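Gimlow grasp collection: frequently asked questions

Print this page | E-mail this page

These are the questions that come in most often from people who use the Gimlow example set, send us objects, or sign up for operator shifts. Last updated Fri 23 January.

What are you collecting?

Grasp attempts. One attempt is one reach into a bin, one close of the gripper and one lift, with the arm positions, the gripper width and the video stored together. The learning system uses the attempts to predict which grasps will hold on objects it has not met before.

Do failed attempts count?

Yes. An attempt that misses, slips or picks up two objects at once is kept and labeled that way. Please do not filter failures out before training. The first version of the set had very few of them, and the model trained on it was far too confident near walls and corners.

How many attempts are in a batch?

2000. A batch stays open until it reaches that number, however many shifts it takes. We do not release partial batches.

Does a person drive the arm?

For part of each batch. The first attempts with a new group of objects are driven by an operator, and after that the arm chooses its own grasps from the current model with a person on shift. The "source" field in each record tells you which kind you have. If you need demonstrations only, filter on that field.

How are objects chosen?

By shape, surface and how they behave when pushed. We want things that roll, things with thin parts, and things the cameras see poorly. The current pool holds 34 objects. Objects are drawn from the pool by a script, and the operator is not allowed to swap one for something easier.

Why do you use clear objects if the cameras have trouble with them?

People who use the set have clear objects in their own bins. Depth readings on clear plastic are often missing or wrong, and the model has to see enough of those readings to stop trusting them. Results on clear objects are reported on a separate line in the batch notes.

How are the objects arranged?

They are tipped in and left where they land. Operators do not straighten them, stand them up or spread them out. An object against a wall stays against the wall.

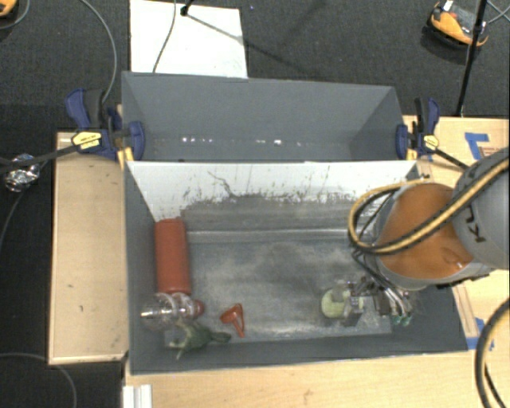

The arm then works through whatever it can reach. When an object has been tried seven times without a successful lift, the operator pauses the run, stirs the bin by hand and restarts. The pause is written to the log with a time, so you can separate attempts made before and after a stir.

Do you clean the bins between batches?

Loose dirt is wiped out. Scuffs and stains stay. We replace a bin only when it is cracked or has changed shape, and the change is listed in the batch notes.

What happens if a bin or camera gets bumped?

The operator stops and runs the calibration check. If the check fails, every attempt since the last good one is marked "position uncertain" and left out of the main release. You can ask for those records, but they come without support.

Who does the labeling?

Lift success is labeled automatically from the gripper width after the lift. A person then reviews the attempts where the width reading and the video disagree. Naomi Nyamweya runs the review and has the final say on disputed labels. If you find a wrong label, send the attempt number and what you think it should be. Corrections go into the next release and not into the current one.

Can I send you objects?

Yes, if you can spare them for good. They get dropped and squeezed many times and we do not return them. We can't take glass, anything with liquid in it, anything with a battery, or anything that sheds powder. Write first so we can tell you whether the pool already has something close to it.

Can I compare batches from different dates?

With some care. The batches finished before October used an older set of finger pads, and grip force on smooth objects is lower in those records. The "pads" field says old or new. Mixing the two is fine for training. For measuring progress, stick to one.

What does an operator shift involve?

Starting the run, watching it, stirring the bin when needed, and writing down anything odd. Stay outside the marked area while the arm is powered and press stop before reaching in, every time. No programming is needed.

How do I get the data?

Fill in the request form and name the batches you want. Video is large, so please ask for the records without video if you don't need it.

Contact | Copyright Gimlow | Back to top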